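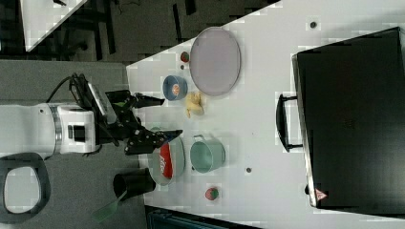 Flosetero Play Kitchen Tabletop Set
Supplied by Wosevier for early learning centres, kindergartens and family day care

The Flosetero set provides tableware, cookware and pretend food for dramatic play at a white-topped activity table. It is intended for children learning to name foods, sort by colour and take turns at serving. Plates, bowls and mugs are in muted blues, mint and lavender-grey, against which the brighter food pieces are easily distinguished.

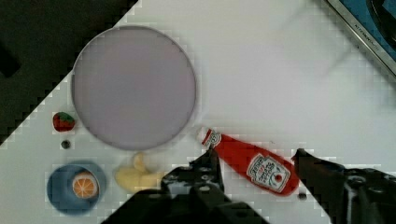
Food pieces include a strawberry, a banana, an orange slice and a ketchup bottle. Centres may order additional food separately in packs of 10. Smaller pieces should be stored out of reach of children under three, and educators are asked to check the table at the close of each session.

Care: wipe with a damp cloth and mild detergent. Do not place any item in a dishwasher or microwave.

Delivery is made from the Tarigan warehouse within 4 working days. Damaged pieces may be returned at no charge – please quote the order number in all correspondence.
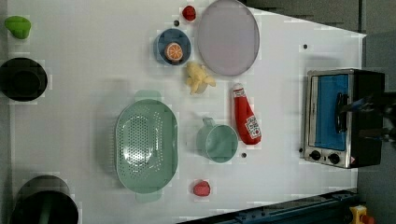
Izzati Liew wrote in February that the colander had become the favourite in her room, and asked whether a second could be bought without ordering the whole set. Single colanders and mugs may be requested through the spare parts form.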